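Section 6. Clearing and sorting a work table

Read this before you promise anyone a tidy workshop. The Enis arm was sold to many of you as a helper that puts a messy table straight. It can do part of that job, slowly, with a person nearby. Vuselen asked us to write this section plainly, and Leidy Londoño in support has added notes from the calls she takes.

6.1 What it will and won't pick up

Boxes, tins and rigid tubs: usually fine, up to 500 grams.
Power tools: no. Most are over the limit and the grip slips on moulded handles.
Clear plastic, full or empty: poor. The arm often reaches for the table behind it.
Carrier bags and cloths: it will grab them, but it can't tell what is inside or underneath.
Straps, cords and rubber bands: treat as hazards. See 6.4.

6.2 Before you start

1. Switch off and unplug any mains tools. Take the batteries out of cordless ones.
2. Move tools and anything with a blade off the table by hand.
3. Tuck cords back from the front edge. A cord hanging over the side can catch on the gripper as it comes up.
4. Lift each bag and look under it. Small parts go missing here more than anywhere else.
5. Put three open trays within reach and label them on the Condori screen as Keep, Bin and Ask.
6. Check that the stop button works. Press it, wait for the tone, then release it.

Note: By the end of step 4 you will have done a fair share of the tidying yourself. Customers point this out and we have no good reply.

6.3 Running a sorting pass

1. Stand outside the marked floor area and choose Table, then Sort, then Slow.
2. Wait for the first scan. Shiny floors and overhead lights can confuse it, so draw the curtains if it fails twice.
3. Look at the outlines on the screen. Delete any that join two objects together.
4. Press Start. The arm takes one item at a time.
5. When it drops something, leave it until the arm has gone back to rest.
6. Empty the Ask tray yourself. Expect it to be the fullest.

In our own trial, Rongrong Wei laid out 100 loose workshop items and let the arm work without help. It placed 80 in a tray. Several of those were in the wrong one, including a good battery put in Bin. She then cleared the same table by hand before her tea had cooled.

6.4 Cautions

CAUTION: Do not leave the arm running while you are on the phone or in another room. Fast mode does not see people reliably.

CAUTION: A strap trailing from a bag or cloth can drag everything it touches. Stop the arm and free the strap by hand.

CAUTION: Never use Bin for batteries, whatever the screen suggests.

6.5 Is it worth setting up?

The Prasico add-on gripper costs 2,990 and does better with flat cardboard. It makes no difference to soft or see-through things. If your table holds the same few parts every day, the arm may earn its place. If it holds a bit of everything, half unpacked, we would still send a person with a bin bag. Try one pass on a table you haven't tidied specially, and judge the arm on that.
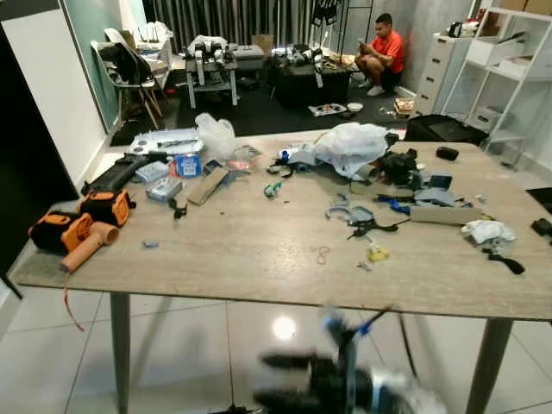
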